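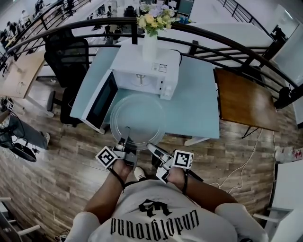

La cocina pequeña también da de comer

En Sandley la conocen por sus cenas de vecinos, aunque ella prefiere que su nombre no salga («que luego me paran en la panadería»). Nos recibe con café y un bizcocho de limón, y tardamos un buen rato en llegar a la primera pregunta, porque antes hay que hablar de los hijos, del tiempo y del precio del aceite.

Aprendió a cocinar en una pensión de la calle Fukwood, con seis huéspedes y un solo fogón. «Mi madre ponía las lentejas por la noche y por la mañana ya olía toda la escalera. Yo de aquello me acuerdo más que del colegio, fíjese usted», cuenta, y se ríe.

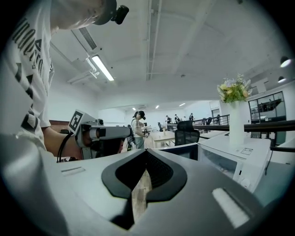
De la pensión pasó al comedor Slaoui, donde estuvo hasta jubilarse en mayo. Guarda de allí un cuaderno con 57 recetas escritas a lápiz, algunas casi borradas. «Las cantidades son para mucha gente, así que en casa me toca dividir, y yo con las divisiones siempre he sido un desastre. ¡Una vez me salió arroz para tres días!»

Le preguntamos qué le diría a quien vive solo y cena cualquier cosa de pie.
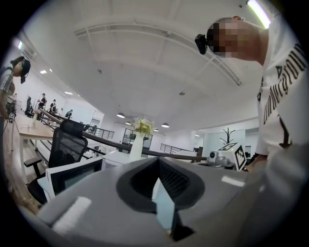 «Pues que se siente, lo primero. Y que ponga un plato bonito, aunque sea para una tortilla francesa. A mí me costó mucho cuando me quedé sola, no se crea, pero un día saqué el mantel bueno y hasta hoy».

También defiende las sobras con verdadero cariño. El caldo del cocido acaba en sopa, la carne en croquetas y los garbanzos, bien dorados con un poco de pimentón, no llegan nunca al día siguiente.
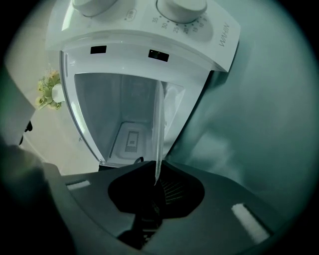

Ahora anda pasando el cuaderno a limpio, a ratos, con letra grande para que lo lean sus nietos. Va por los guisos de pescado y se le resiste una caldereta que en el original solo dice «lo de siempre». Al despedirnos nos envuelve el resto del bizcocho en papel de aluminio y no hay manera de decirle que no.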